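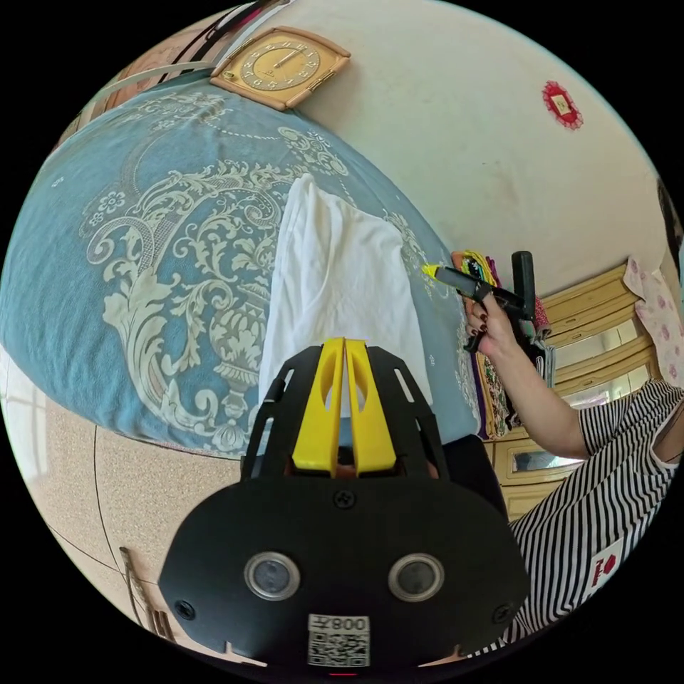 View from one of the Nano grippers, yellow fingers pointed at a white cloth on the bed

A morning folding shirts with Radano's Nano kit

Radano rents out hand-held grippers so you can record chores for a robot to learn from. I went along to one of their home demos to see if our little shop should sign up.

19 April 2021

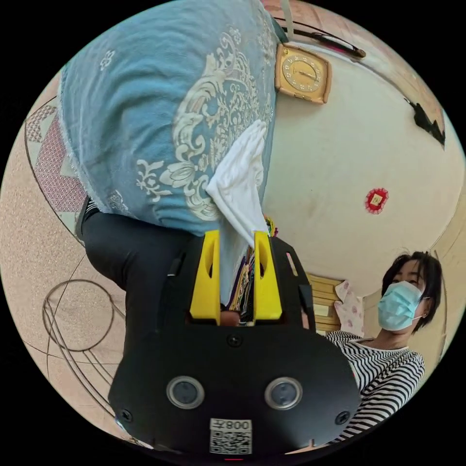 4 min read

I'd pictured a showroom, so it was a surprise when Feng-yi Pan gave me the address of an apartment. She runs the demos for Radano, and her thinking is that if the kit is meant for bedrooms and kitchens you should see it in one. Fair enough! I brought Norbert Zeman from our workshop, who builds our arms and is a lot harder to please than I am.

The Nano is sold as a pair, one for each hand. You get a foam-covered handle, a little trigger and two yellow fingers that close when you squeeze, and the camera rides along on the body and sees pretty much the whole room (walls, clock, curtains, you). Price is $700 for the pair, or you can rent for 30 days and send it back. Norbert asked if the fingers come off for cleaning. They do, but you need a small screwdriver, and he wrote that down with a frown.

The job for the morning was white T-shirts. Lay it out, sleeves in, fold, onto the next. I figured I'd have it down in a couple of tries, and oh boy. Your own fingers feel the edge of the cloth, and with the Nano you have to look for it, so my first shirt ended up as more of a wad.
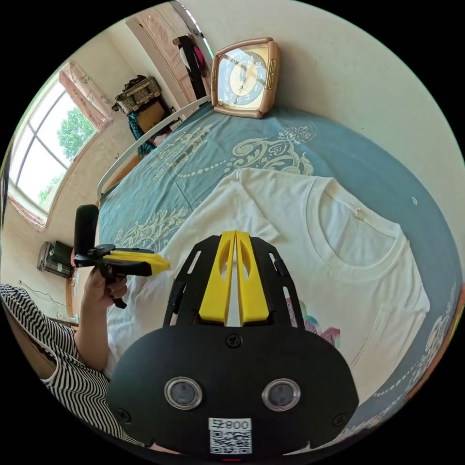 A white tee laid flat on the bedspread, with the other Nano at left

By my fourth or fifth shirt I'd stopped fighting it. The trick Feng-yi taught me is to come in low and let the fingers slide along the bedspread before you squeeze. She also likes a bed better than a table for beginners, and I'm with her there, there's some give under the cloth and you don't clack the tips on anything.

We recorded 36 folds between us, and my slowest one ran 28 seconds. Norbert won't let me print his.
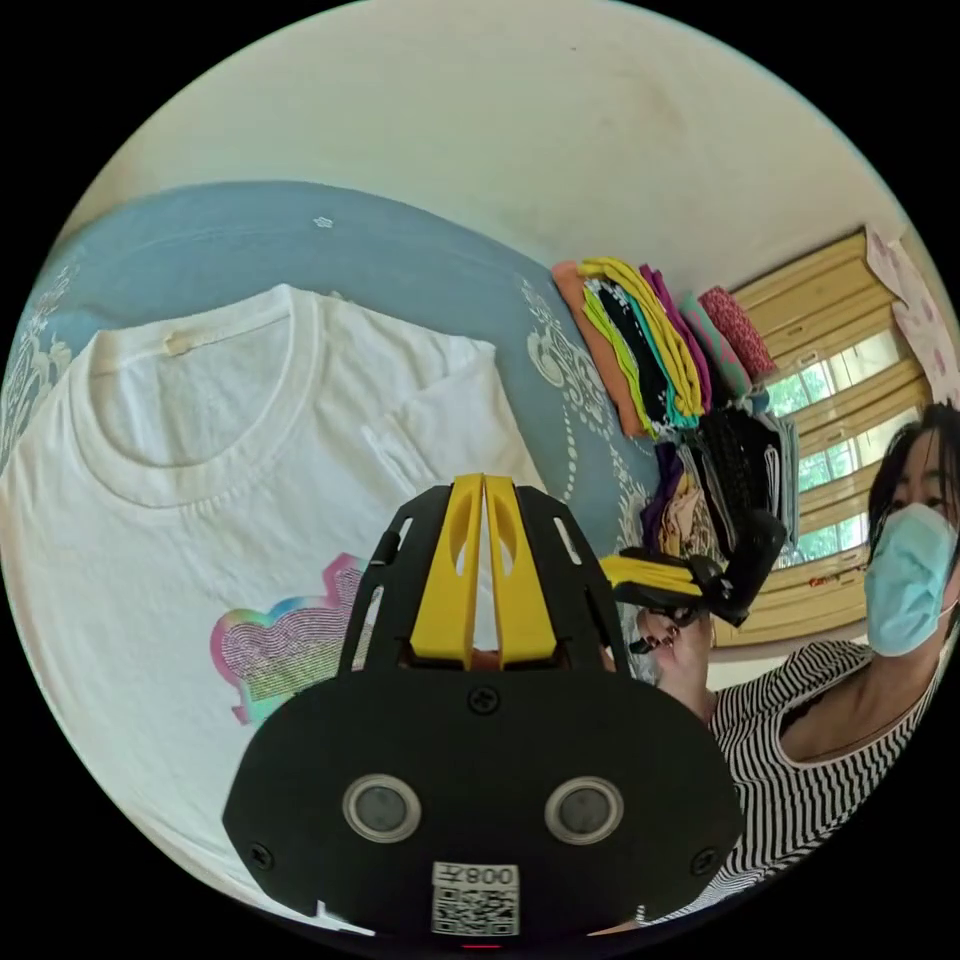
What I didn't love was the weight. After a long stretch my wrists were complaining, and I'd want a strap of some kind before asking anybody to do this for a full shift. Feng-yi says a lighter handle is coming in May. Norbert would also like a better charging cable, and he's still going on about that screwdriver.

We've gone for the rental. Devitz has a similar kit that we're trying next, so I'll hold off on picking a favorite until I've folded a few shirts with that one too.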